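Speaking Up at Work — Session 2 notes: Running a Question Period

Hi everyone! Most of you told me on Monday that the talk itself doesn't scare you half as much as what comes after it, when hands go up and you have no script. So I've typed up what we covered, plus a couple of things I forgot to say.

First, decide when you'll take questions and tell people at the start. I like to stop at two points, once in the middle and once near the end (but never as the very last thing, I'll come back to that). 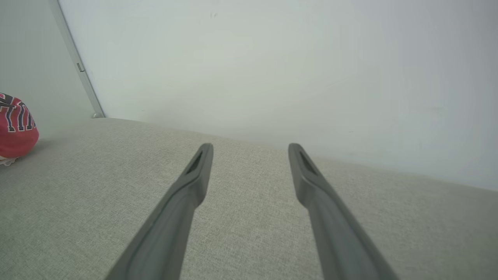

Photo: Chelsea Penrose

Repeat every question before you answer it. People in the back probably missed it, and you get a few extra seconds to think. Keep it short and keep it fair — if someone asks why the Endville office is always late with its reports, you can say "The question is about report timing in Endville" and take some of the sting out.

Then answer to the whole room. Start with the person who asked, move your eyes away after a sentence or so, and finish on somebody else. My old coach Agnes Kristiansen used to make us practice this with 69 empty chairs, and I felt ridiculous, but it stuck!
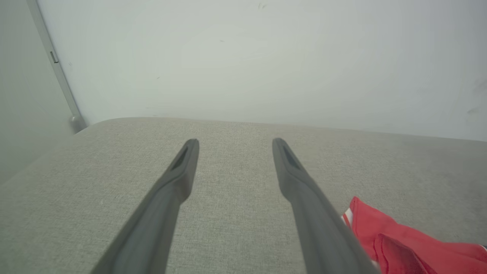 When you don't know

Say so, and say when you'll find out. I once made up a number in front of a sales team at Lightfoot and spent the whole drive home to Bivorthorpe regretting it. The real figure was 1,571 and I wasn't even close. Write the question down where people can see you doing it, then follow up by email.

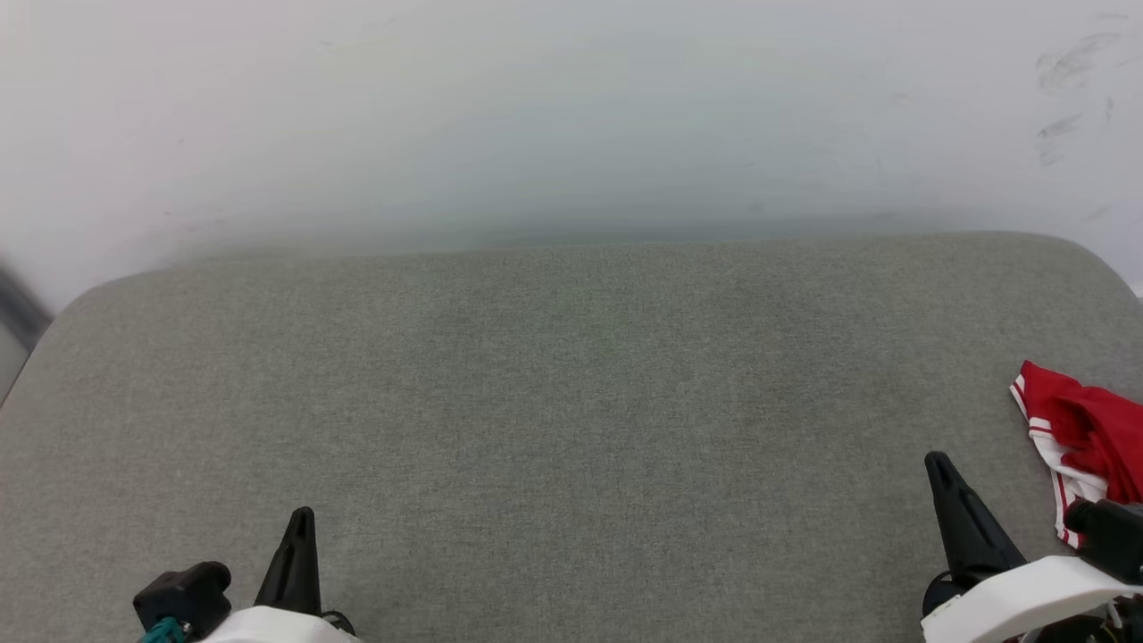
What if the same person keeps asking questions?

Thank them, offer to talk afterward, and turn your body toward another part of the room as you ask who else has something. Most people take the hint.

For next week, bring your closing lines, the ones you'll say after the final question. Two or three sentences is plenty.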